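Moving the bedroom around, again

29th January

Well, I said in June that I wouldn't touch the bedroom again until we'd finished paying off the roof, and I meant it at the time. But then we had four days in a row where it was too hot to do anything outside after nine in the morning, and a person can only read so much, and I started looking at the bed.

The bed has been under the window ever since we moved to Griltow. It seemed the obvious spot, with the breeze coming in at night, and for most of the year I'd still argue for it. What I hadn't reckoned on was the neighbour's sensor light, which comes on for every possum in the district, or how early the sun gets round to that side in summer. I've been waking before five and lying there being cross, and then being cross all day as well, which Eero has been very patient about.

So I measured. I always measure now, after the business with the bookcase at the old house in Koivisto Street (some of you will remember, it lived in the hallway for a year). The short wall is wide enough for the bed with a bit of space either side, and 162 centimetres is exactly what I need for the mattress and the frame together. I did it twice and got the same number both times, so I took that as a sign and started pulling the sheets off.

Moving a bed on your own is a silly idea and I don't recommend it. I got one end out from the wall, found a great deal of dust and one of my good earrings, and then had to sit on the floor until Eero came home. Between us we walked it across the carpet a corner at a time. He wanted to know whether we could have dinner first and I said no, because I knew that if we stopped we'd be sleeping in the lounge room.

The colour is the other thing people ask me about, the dark grey next to the blue. The blue was here when we came and I've grown fond of it. The grey was my doing, and my sister-in-law told me it would be like sleeping in a cave, and she was right, but I like a cave. It's lovely at night with just the lamp on. I'd only say that you want the best roller you can afford, and that dark paint shows every patch you've missed, so do your second coat in daylight!

We did look at buying new bedside tables while we were at it. There was a pair in the Gruvby catalogue that I'd been admiring for months, very slim, with little brass feet - and then I added in the delivery and shut the laptop. The ones we have are perfectly good. They've got drawers that hold a surprising amount, and I like pale wood against a dark wall anyway.

I've slept in the new arrangement for almost a week now and I'm getting through until half past six most mornings. I do miss the breeze.

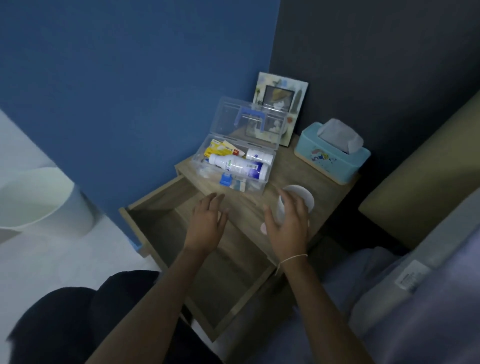
Next on the list is curtains, which I've been putting off because it means getting the sewing machine down from the top cupboard. Lenni next door has offered me some lining fabric she never used, so I'll go over and have a look at it once the weather breaks, and probably come home with a zucchini as well.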